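Raden Street Café Moves to New Winter Hours

The Raden Street café will open at 7 a.m. and close at 4 p.m. through the end of winter. The kitchen stops taking orders a half hour before closing. 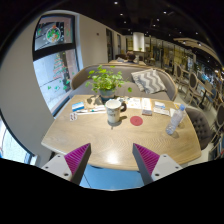
One regular wrote in to ask if the early close could wait until the bus schedule changes, as the last afternoon bus from Gusau Avenue gets in at ten past four. We have passed the question on to the owners and will print their answer in the next issue.

Other items from the block:

The water main work in front of 76 Raden Street is finished. Parking is back on both sides.

The Tisar Bakery will supply bread to the café in place of its own baking, which ended last month. Rye and oat loaves can be ordered at the counter a day ahead.

The book shelf fund stands at $1187. The goal was $1000, so the extra money will go toward a second shelf at the Issahaku Library branch. Paperbacks in good shape can be left at the branch desk. Please do not leave boxes outside the door.

The summer street fair is set for July. Table forms are due at the branch desk by February 23, 2024.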